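June 14, 2026

I have spent most of my evenings this month teaching a simulated robot arm to operate furniture. I would like to say it was my idea, but the task list came with the Hedlund scenes I downloaded, and whoever wrote that list has strong feelings about drawers.

My setup is not glamorous. The simulator runs on the old desktop under the window, and I steer the arm with a secondhand Kevar controller that I bought because it was cheap and had enough buttons. Left stick moves the hand over the table, right stick turns the wrist, and the trigger closes the fingers. One of the shoulder buttons ends the recording and throws it away. I have pressed that one by accident more than I've pressed it on purpose. 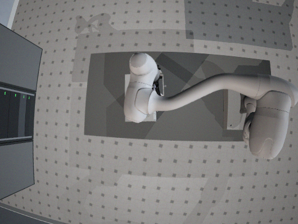 The first thing you learn is that you don't know how you do anything. I have been opening drawers since I was a toddler, mostly without supervision, and I couldn't have told you which part of my hand gets there first. With the sticks you have to pick. You come in high, you line up the wrist, you creep forward, and then you discover that the view you trusted was lying to you about depth and you're two inches to the left.

I switch between the overhead view and the wrist view. The overhead one is good for swinging the arm across the table without hitting things. It is useless for fingers. The wrist view is good for fingers and makes me slightly seasick — I keep a box of crackers on the desk now.

So far I've saved 238 demonstrations. My plan (written on the back of a Rinham hardware store receipt, so you know it's serious) says 587, a number I got by working out how many evenings were left in June and being far too kind to myself. Each keeper takes under a minute if I behave. Then there are the ones where I hover beside a knob, think about it, back off, come in again and finally pull, and I have to decide whether I want a robot that learned that from me.

I kept a few of those in. Everything I've read says a bit of recovery is useful, since the policy will drift off course and ought to have seen somebody get back. What I'm less sure about is the pausing. I pause a lot. The first policy I trained, on a small early batch, reached the cabinet and just hung there with its fingers open like a man who has forgotten why he came into the kitchen. I recognized the pose.

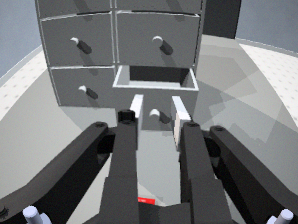
Knobs are worse than handles, by the way. A handle forgives you. A small round knob wants both fingers at the right height and the pull to be straight, and if you yank at an angle the fingers slide off and close on nothing with great confidence. I've started easing off the stick for the last stretch and opening the gripper wider than feels necessary. My keep rate went from 5 in 8 to something I'm no longer embarrassed by.

Other changes, for anyone doing the same thing at home:

- I stop after 8 bad ones in a row. The ninth was never good.
- I trim the dead time at the start, where the arm sits still while I find my glasses.
- I name files as I go. The folder called "Zika_final_new" is a monument to the week I didn't. Zika is the name of the project, for reasons that made sense late at night.

Next up is retraining on the trimmed set with the longest pauses cut down, leaving the recoveries alone. If it still hangs there in front of the cabinet I'll try shorter action chunks, and after that I may have to look at my own technique, something I've been putting off. I did catch myself opening the silverware drawer last night very slowly, fingers spread wide, coming in from above.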